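Progress report to the Pelow Fund: Bistent shared household store, period ending May

Tamara asked us to keep this one shorter than the last, which ran to more pages than the store has shelves. I shall try.

Your grant was for 1,000 in start-up stock and fittings, so that families moving into the Yurchenko building could borrow or take the small things that get lost in a move. We have spent all of it. The shelving went up in the first month, came down in the second when we read the instructions, and has stayed up since. The damp in the back corner is still with us, and has outlived two quotes from Triltar for dealing with it. A third is promised.

Households using the store now stand at 19, against a target of 8. I would like to claim this was careful planning, but the target was set by me, late at night, and I was feeling gloomy. Items handed out so far come to 2,162, a figure that treats a teaspoon and a clothes airer as equals. Arsen Kushnir keeps the ledger and won't hear of weighting.

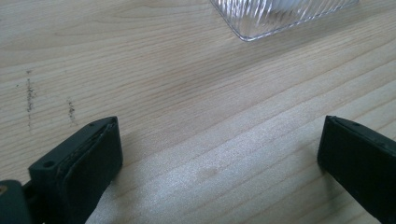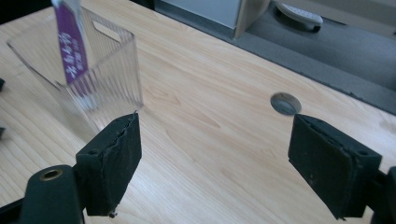
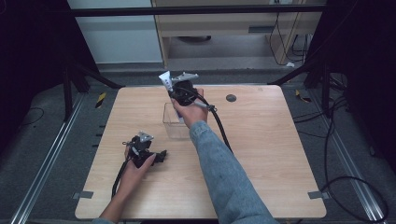 Opening hours have been our main headache. We began with mornings, which suited us and no one else, and moved to six in the evening, when people are home and would rather be eating. Numbers rose all the same. Toiletries go out fastest, and we have settled on open-topped clear plastic boxes for them, like the one on the table with the white tube held over it, so that people can see what's inside without emptying the lot. Labels were tried first. They fell off in the damp — see Triltar, above.

Saucepans remain a sore point. We lend them with lids and get them back without, and there must be a cupboard somewhere in the Yurchenko building that is entirely lids. A deposit was discussed and dropped.

For the next period we ask only to move what was set aside for signs into restocking. The signs we have are handwritten and perfectly rude enough.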